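Speaker notes - "Two arms on the packing floor: what changed for the people"
Huvircombe site meeting, 3 Aug 2024
Slot: 14 minutes plus questions

Opening

Thank the hosts. Say which site I work at and what I do there: shift planning on the packing side at Jonach, not engineering. If anyone wants torque figures they should talk to the Fiser people at the table by the door.

We make up small parts kits. A normal day is 2,000 kits across both shifts. The talk is about one job inside that, clearing and sorting at the end of the bench, and what happened to the people who used to do it all day.

The job before

Each bench produced a steady trickle of waste and strays: caps, bottles, wrappers, parts that had missed their pouch. One person per line cleared it by hand, bent over, for a whole shift. It was the job given to new starters and to people coming back from injury, which was a bad idea in the second case because of the bending.

Read out the line from the staff survey: "You finish the day and you can't say what you did." Pause there. Survey had 184 replies. Clearing came last of all the jobs on the floor, and it came last on every shift.

What we put in

First cell went live in February. Two arms on one rail, facing each other, with a bench between them. We call it the Hirose cell after the bay it stands in. It does clearing and simple pick and place, and that is all it does. It does not pack kits.

Go to the picture. Leave it up while I talk through the next part.
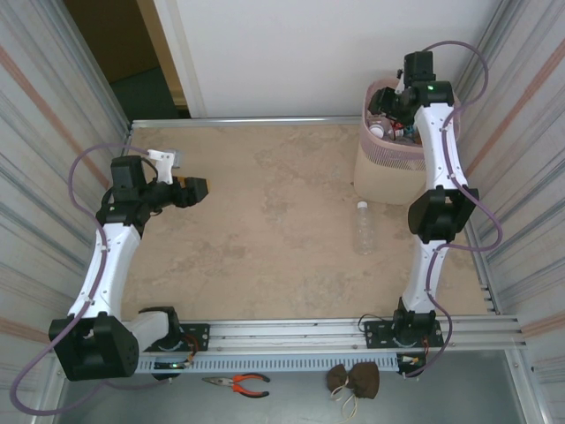
Slide 4. Two arms on a shared rail, the right one reaching into the wastebasket.

Points to make with the slide up:

The basket is an ordinary one with a pink rim. People expect special containers. We did look at those and decided against them - the operators already had baskets they liked the height of.

Point out the pliers on the lower floor, below the rail. Hand tools are still part of this work. In our first month the most common fix was a cable that needed moving or a screw that needed a turn, and the operator did it.

Point out the cables too. They run in loops along the outside of the arms. Ours get checked at the start of every shift. It takes a few minutes and we had not put it in the plan, so for a while people were doing it out of their own break. That was our mistake and we fixed it by moving the start of the run.

What changed for people

The clearing job is gone as a full shift job. Nobody was let go over it. Four people moved to kit checking and two trained as cell operators. One of the operators later asked to go back to the line and we agreed to that.

The cell operator job is paid one grade up. This took longer to settle than the installation did. If you are planning something similar, start the grading talk before you order anything.

New starters now begin on kit checking, with someone next to them. They take longer to get up to speed than they did on clearing. Supervisors complained about this in spring and some still do.

Noise: no real change. Walking: less. Talking: also less, and people brought that up without being asked. The clearer used to move between benches and carry news from one to the next. We have put in a short stand-up at the middle of the shift. Attendance is mixed.

What did not go well

Stops. In the early weeks the cell stopped for small reasons and the operator had to wait for a technician. We now let operators restart it themselves after 50 minutes of training. Stops are shorter. There are still more of them than I would like.

Odd items. Soft things and clear things gave us the most trouble. When the cell misses something, a person picks it up. We stopped logging each miss because the logging took longer than the pickup. The engineers did not agree with that decision, and they may be right, so say so.

The word "helper". The first posters called the arms helpers. People on the floor disliked it and the posters came down. We say "the cell" now.

If time is short, skip to here

Three things I would do again: keep the old hand job running next to the cell for the first month, let the operators choose the bench height, put the pay grade in writing early.

One I would not: announcing the start date before the guards had been signed off. We missed it twice.

Questions I expect

Will there be a second cell? Not decided. The budget request is in.

Does it run at night? No. There is no night shift and we are not adding one.

Can we visit? Yes, small groups, book through the Jonach front desk. Closed shoes.

Leave the last slide up with the desk number on it. Collect the clicker for the next speaker.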